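Print | E-mail this page
Last updated: July
14 shares | 3 comments

Wrist camera method helps robot arms judge their grip on light, printed objects

Research group Gela has published a method that lets a robot arm work out how it is holding a curved object from a single small camera at the wrist. The work was led by Ngân Ngô and Đạt Hà and carried out with the handling company Wustex. The code, the training recordings and the full results are available from the group on request.

The method deals with a common problem in robot handling. When a gripper closes on a cup, a can or a tub, the wrist camera is so close that it sees very little of the object. One finger may hide part of it, and the background is often too blurred to be of any use. Software that has been trained on whole objects seen from a distance tends to do badly at this point, and many systems stop using the camera once the fingers are near.

Gela's approach keeps using it. The software looks for the outline of the object on either side of the finger and for the direction of anything printed on the surface. Lettering is treated as a pattern of edges and is not read as words, so it does not matter whether it is upside down or partly out of view. From these two cues the software estimates the tilt of the object and how far it has turned between the fingers.

"We had plenty of recordings where the last second before lifting was thrown away, and that was the second we wanted," said Ngân Ngô. "The print on a cup tells you a lot about how the cup is lying. You only need a bit of it."

The group collected 3702 grasps for training. A person guided the arm by hand for each one, and the objects were put down at a different angle every time, both upright and on their sides. Most were light items with a printed surface, laid on plain pale surfaces. A further 500 grasps were kept back for testing and were not seen by the software during training.

On the test grasps, the new method gave a usable estimate of tilt more often than the group's earlier system, which relied on the outline alone. The gain was largest where a finger covered a good part of the object. There was little difference between the two systems on objects with no print at all, as the group had expected.

The tests were run on a standard arm with a two-finger gripper made by Lindgren. No touch sensors were fitted. Đạt Hà said this was decided early on, after talks with Wustex about what its customers already have on their sites.

"Touch sensing is good, and we use it in other projects," he said. "But a lot of arms in use today have a camera and nothing else at the wrist. We wanted something that could be added to those with a software update - no new parts, no rewiring."

The estimate is updated 21 times a second on the computer that comes with the arm. If the software is not confident, it reports this to the controller, which can slow the arm down or open the fingers and try again. The point at which it does so can be set by the user.

The report also lists where the method falls short. Shiny surfaces cause trouble, as reflections can be mistaken for print. A fine repeated pattern can also mislead the software, as one part of it looks much like another, and the turn of the object may then be wrong even when the tilt is right. Very soft objects were left out of the study. The method does not measure how hard the fingers are pressing, so it cannot say whether a thin-walled cup is being squeezed out of shape.

Pale objects on a pale background were harder than dark ones. The group tried raising the contrast of the camera picture before processing, but this made the blurred background look like solid edges and the results got worse. The final version leaves the picture as it comes from the camera.

The next stage will be a longer trial at a Wustex sorting line, using software from Stilent to log each attempt. The trial is planned to cover 2000 grasps with mixed items, including some with dents and torn labels. Gela will also look at whether the method can be used with a suction tool, where there are no fingers in the way but the camera sits at a different angle.

Groups wishing to try the method on their own arm can ask for the software through Gela's press office. A setup guide is included. Users will need to record a short set of grasps with their own camera before the first run - the guide explains how.

Press contact: Ngân Ngô, Gela press office

Print | E-mail this page

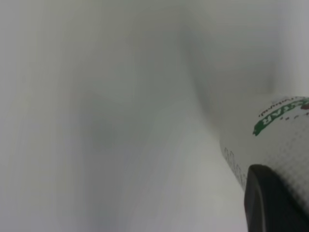

Does the method need to know beforehand what is printed on an object?

The software needs no record of the design. It uses the direction of whatever printed edges it finds, together with the outline, so a new cup or can does not have to be added to a list first.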